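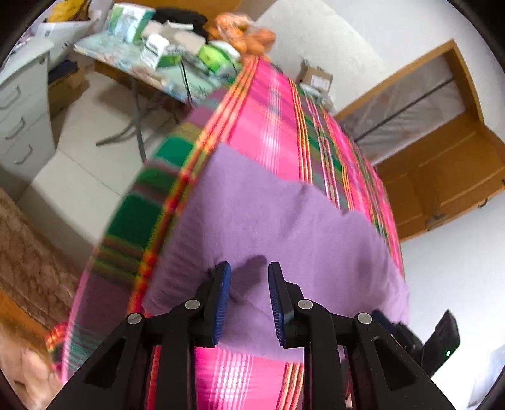
Home | Notebook | Cloth and Bedding | Older entries | Contacts

May, afternoon, after 3

Continuing the folding trials for the linen cupboard. Lilibeth asked me to write down more than last time, because she could not follow my notes when she took over the ironing table, so I try to be complete.

Subject today is only the plain purple cloth. The flowered one and the two towels are finished and Rommel has put them back on the middle shelf. I wanted to know if the purple can be folded on the bed, without carrying it to the big table at Cabrera, where we always must ask first.

What I did first: washed it alone at the low setting, hung it in the shade, took it in before lunch. I did not iron it. Genalyn thinks ironing first gives a false result, as at home few people iron a cloth before they fold it. I agree with her now, although I argued in the morning.

Weight on the kitchen scale is 200 grams. The scale jumps between two values when the battery is low, so please weigh again if you need it for the label.

Folding method is the same as in the old entry - corners matched at the far side, smooth toward you with the flat of the hand, fold in half, turn, fold in half again. I made 8 tries. In the first 5 I started from the long side and the second fold always came out crooked. For the other 3 I started from the short side and it was better, but slower. I will not change the instruction sheet before Princess has tried it also. She is left-handed and she found the mistake in the towel sheet.

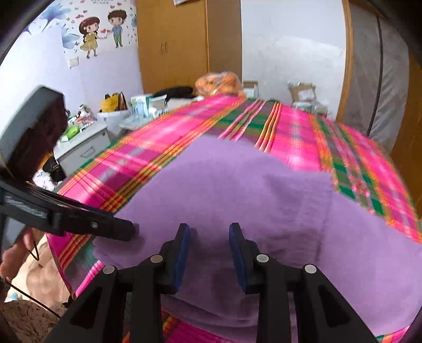
Creases are the main problem with this fabric. It is fine in the weave and it keeps every small pull of the fingers. If I smooth only the middle, the slack goes to the lower side and stays there as long curved creases, and then the fold closes over them. Also a raised part can form, with a ridge in it like a seam, and to press it flat from the top does not help much. Better to lift the nearest side a little, let the air go out, and put it down again. Two times I did this and two times it was good, but this is a small number to say anything.

The bedspread under it is useful in one way. Its stripes are straight lines which I can follow with my eye when I match the corners. On the plain sheet from Manico I had nothing to follow. The checks I find more confusing than helpful, so I keep to the stripes. Teodoro says a chalk line would do the same. Maybe, but then we must wash the chalk out.

Where the bedspread curves down at the side of the bed, the cloth wants to go down with it. Keep it farther in. I wrote this already for the flowered cloth and forgot it myself.

To do:
- ask Genalyn if the cupboard shelf is measured with the door closed or open
- repeat the short side method with the cloth ironed, to compare
- new battery for the scale
- return the basket to Lilibeth

Stopped before 5. The cloth is folded in half only, on the chair, please do not put it in the cupboard yet.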